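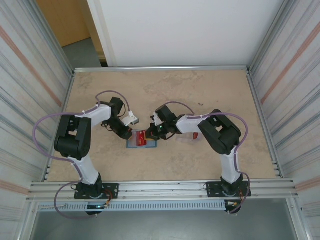 Noreen Scanlon wrote in to say that a card index is only as good as the person who puts the cards back, and that I ought to start there. So I will!

A card index is a set of small stiff cards, one fact or item to a card, kept in an order you can search by hand (usually the alphabet, sometimes dates). Libraries lived by them for years, and so did doctors, stamp collectors and my gran with her puddings. What I love is that you can slip a new card in anywhere, which you can't do with a bound book unless you fancy writing very small in the margins.

Home Articles Subjects Random page Contact

Most indexes need guide cards as well, the taller ones with tabs that stick up and carry a letter. I'd say one for each letter is plenty at home, though S always grows and may want two. Then there's the question of what to keep it all in. 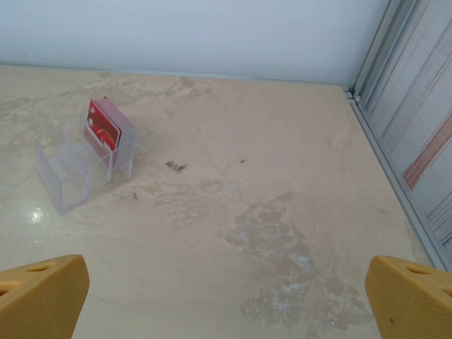
Sorting gets easier if you leave room to grow, and I learnt that the hard way when I packed my garden index so tightly that I tore four cards getting the beans out. Wooden drawers are lovely but heavy. A clear plastic holder with a divider, like the one on the stone-patterned top, lets you fill one end and keep the open slots at the other for whatever comes next. Mine has been on the go since October and I've still only got as far as leeks.

See also: Address book, Library catalogue, Recipe box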